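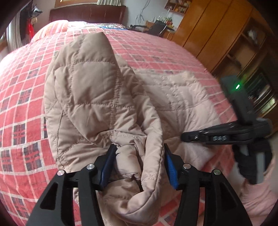
Open day walk-through, Bedroom Station
Checked by: Tamsin Park, 2022-05-06
Host: Joscha Petersen

Gripper fingers open and close freely – OK. Smoother than in April.
Contact pads clean – OK. Now please stop visitors poking them.
Indicator light on before each demo – OK. Green is good. Three people asked anyway.
Cables clear of walkway – FIX. Tape by the door is giving up.
Quilted garment laid out on bed between turns – OK. Folding it remains harder than the flyer claims.
Visitor limit of 18 posted – OK. Posted, and widely admired, by a group of 23.
Hand wipes – LOW. Juniper ordered 1,000. The box from Werlow holds 488.
Emergency contact sheet – FIX. Still lists Tavion's old extension.

Recheck both FIX items before the afternoon group. Initial here: T.P.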